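Fui a la jornada de puertas abiertas de Flurkach con pocas ganas, lo reconozco. El folleto prometía «una nueva relación con la mesa de trabajo», y cuando una empresa de mobiliario habla de relaciones suelo echar mano a la cartera para comprobar que sigue en su sitio. La cita era el jueves 29 de septiembre de 2022, a media mañana, en la nave que comparten con Laskowska, la firma que les fabrica los tableros.

Nos recibió Catríona Dunne, responsable de producto, amable y muy rápida hablando. Durante 40 minutos de diapositivas aprendí que la gama Clarno se vende en tres tamaños, que en febrero se rediseñó el canto y que, según su propia encuesta, el 78 % de los usuarios «se siente más ordenado» con ella. Pregunté a cuánta gente habían encuestado. A 100, todos clientes. Pues muy bien.

Después pasamos a la sala de pruebas, que era lo que me interesaba. La superficie es gris, con un moteado muy fino, y sobre ella había cosas de oficina corrientes: una taza negra por fuera y rojiza por dentro, unas tijeras, una especie de carpeta grande con letras amarillas.
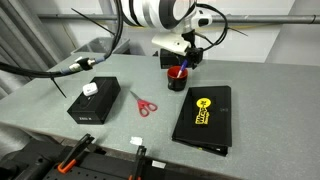

El tablero gris moteado, con la taza haciendo de portalápices y las tijeras a mano.

El moteado disimula bien, eso se lo concedo. Pasé la palma por una esquina y no encontré rebabas, y el color cansa menos la vista que el blanco brillante que nos colocaron a todos hace unos años. Ahora bien, de ahí a que el tablero ordene nada hay un trecho. Las tijeras siguen acabando donde uno las suelta, y el bolígrafo va a parar a la taza del café, como en mi casa, donde la mesa costó bastante menos.

El precio, por cierto, hubo que pedirlo dos veces: 1.903 euros el modelo mediano, sin cajonera. La cajonera la hace otra marca, Wakley, y se encarga aparte. Cuando quise saber el plazo de entrega me remitieron a un formulario.

El café, bueno. Del aparcamiento mejor no hablo: llegué a la nave andando desde el polígono de al lado. Si alguien va a la próxima, que se salte la presentación y entre directamente a tocar los tableros.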